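Bench notebook, May, Sandberg lab

Gripper and tip comparison, part 3 (small shapes, wooden board)

Started just after 9:40, later than I wanted, as the controller came up in safe mode again and I had to cycle it twice before it would take the enable. Same thing as in part 2. I've stopped trying to be clever about it, I just power it down, go and fill the kettle, and power it up again. If anyone finds out which setting does it, write it in the front of this book please!

What I'm after today

Parts 1 and 2 were all about picking up: the Stemano two-finger against the Prenberg soft fingers. This time I wanted to know how much we can get done by shoving things about with a plain rounded tip and no fingers at all. The sorting job for the Illix demo doesn't really need anything lifted, it only needs like colours brought together, and a tip weighs next to nothing and has no cable to snag. (The cable on the Stemano has snagged on me four times now and I'm a bit fed up with it.)

Setup notes

Arm and base as before. Didn't touch the base bolts, so the old calibration ought to hold, but I re-ran the four corner touches anyway and the far right corner was a hair low. Corrected in the offsets file, not in the pendant. Colleagues please note: the pendant still has the old value and if you run from there you will scrape the board. Ask me how the first scratch got there.

Camera is the overhead Sandberg bought us last year, exposure fixed, white balance fixed. Auto white balance was a disaster in part 2, it kept drifting towards orange and the yellow blocks and the bare wood started looking like the same thing to the colour picker. Still not brilliant with it fixed. Maple is a nice flat surface to push on but it's a rotten background for yellow, and I may try a sheet of grey card on top next time, if I can find one that doesn't creep.

Controller loop is set to a slow speed for now. I tried the faster preset for a few pushes and the blocks skated off well past where the tip stopped, so back to slow it went.

Runs, morning

Tip against the Stemano first, on the same layout. The Stemano is miles more accurate when it gets hold of something, no argument there. But it wants clear space either side of the block to get its fingers down, and as soon as two blocks are close it either nudges the neighbour or gives up and goes home. The tip doesn't care. It comes in from one side, leans on the thing and off it goes.

What the tip is bad at is turning. Flat sides are fine if you push square on the middle of them, and if you're off centre the block spins away from you and you have to go round and start again. The star is the worst of the lot, every push lands on a point or in a notch and I couldn't tell you in advance which way it'd go. The heart was better than I feared. Cylinders roll round the tip a bit, so lots of little short pushes seem to suit them better than one long one.

The Prenberg soft fingers I only gave half an hour. Lovely on the cylinders, hopeless on the triangle, they sort of fold round the corner and let go. Same as part 1, so I'm not going to flog it.

Runs, after lunch

Moved on to grouping by colour with the tip only. The script picks a pair, works out a push direction and gets on with it, up to a limit of 424 pushes before it stops and asks me. I had the limit at 890 before and that was daft, it happily spent ages fussing over a gap you couldn't get a pencil through.

I've also changed the "together" test. It was centre to centre, which was unfair on the bigger shapes, and now it goes edge to edge from the mask. The green ones with just a small gap between them should count, and a block tucked right up behind another should count too, even though from a low angle you only see part of it. 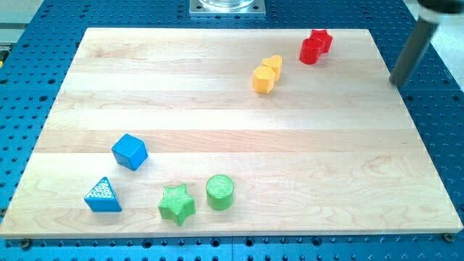 Problems and niggles

1. Tip height. It runs very close to the wood and any error shows up as either a drag or a missed block. I'd like a sprung tip. There might be one in the Prenberg box.

2. Pushes near the edge of the board. The script has no idea that there's an edge. I've put in a crude margin but it means anything close to the side gets ignored, and that isn't much use to anyone.

3. Log file stops at 4,000 lines and then silently overwrites itself. Lost the first part of the morning that way. Fixed now, new file for each run, last good one is 129.

4. Red close to red merges into one blob in the mask. Works out fine for grouping, not fine at all if we ever want to pull them apart again.

Next time

Grey card, sprung tip, and the fast preset again with a gentler stop. Sort out the pendant offset before somebody else scrapes the board. Take the Stemano cable off altogether if we're not using it.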